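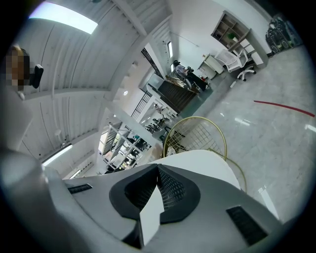

Section 4: Putting the Gulex bookcase together

Okay, you've got the box open and all the panels are leaning against a wall somewhere. Good! I've built more than 40 of these for customers around Monuvville and I'm going to take you through it the way I do it myself, which is a little different from the folded sheet that comes in the hardware bag. The sheet works fine, it just has you flipping the whole case over twice, and my back doesn't love that.

You'll need a Phillips screwdriver, a rubber mallet and a pencil. Leave the power drill alone for this one. The cam locks strip very easily, and a stripped cam is a pain to get back out.

1. Lay the left side panel (marked L) on a blanket or a flattened piece of the carton, with the pre-drilled holes facing up. Do the same with the right side panel (R). The finished front edge should face you on both.

2. Screw the cam bolts into the holes with the metal inserts. Stop when the collar touches the panel. If a bolt goes in crooked, back it all the way out and start over.

3. Push the wood dowels into the plain holes. A few taps with the mallet is plenty. I don't glue them, but if you know the bookcase is never coming apart again, go ahead (a tiny drop, please).

4. Stand the bottom shelf on its edge and fit it to panel L. Now do the fixed middle shelf and the top. Turn each cam lock clockwise until it feels snug – that's usually a half turn.

Note: The arrow on the cam has to point at the edge of the shelf before you push the shelf on. If it's pointing anywhere else the bolt won't catch, and you'll think you have the wrong part. I get this phone call a lot.

5. Lower panel R onto the three shelves. This is the step where I like a second pair of hands. Start at the bottom and work your way up, wiggling as you go, then tighten the rest of the cams.

6. Roll the case gently onto its front edges, still on the blanket. Measure corner to corner both ways. If the two numbers match, it's square. If they don't, push on the longer diagonal until they do.

7. Slide the back panel into the groove from the top and nail it along the bottom edge.

Caution: Please don't skip the back panel, even if you like the open look. It keeps the whole thing from leaning sideways, and the Gulex gets very wobbly without it.

8. Stand it up with your helper and walk it to the wall. Fasten the Dhillon strap to the top of the case, then to a wall stud. If the floor slopes, turn the leveling feet until the case stops rocking, and do that before you tighten the strap.
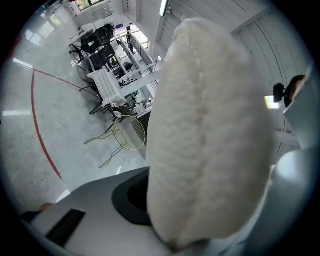 Can I put the adjustable shelves at any height I like?

Any of the peg holes will work, as long as all four pegs for a shelf are at the same level. I'd keep the heavy books on the bottom shelf and the fixed middle one, and leave the adjustable ones for paperbacks and lighter stuff.

9. Press in the shelf pegs, set the shelves on top, and stick the little cover caps over the cams. There are always a couple of caps left over – toss them in a drawer.

If you bought the Nekivix doors too, hang those next, in Section 5. Leave the shelves empty until the doors are on and lined up.

Darcy Waaka
Updated 19 July 2023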